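September, 2:30 pm. Tudix wipe kit, second session

Kit is on the bench arm and I like it a lot so far! Mounting was painless, Tronder plugin loaded first time, no fiddling with the config. Board is flat on the table again, same spot as before. Wrist view is set up for the edge passes:

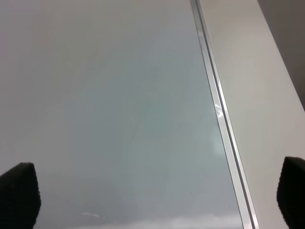 Edge passes are what I care about most. The old Urix pad rode up on the trim and we lost the contact reading every time. Tudix lets you set a keep-out margin per side, so I have 17 mm on all four for now. Might go tighter tomorrow.

Scribble test next, red marker, loops and zigzags. Press force at the default, speed 600 on the slider (units not in the manual - ask them).

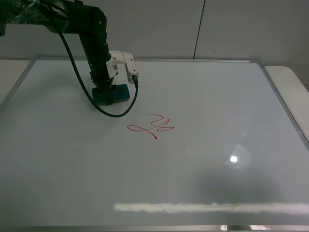

Teal block down on the board, red scribble mid-board.

Swapping pads takes one hand, which is so much nicer than the Urix clips. Quote from Ngau covers 2 kits plus spares, and I'd say go for both.
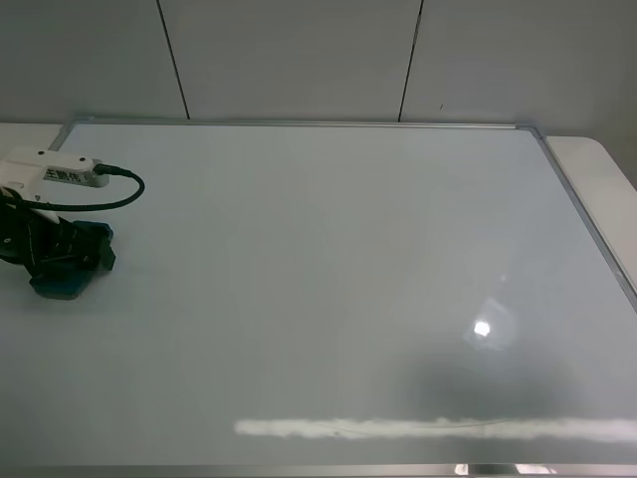
Still to do: a real cable clip, a longer run with the 17-stroke pattern, and black marker as well as red. Also want to try the corner routine, the demo clip looked great. Check whether Tronder logs force per stroke or only per run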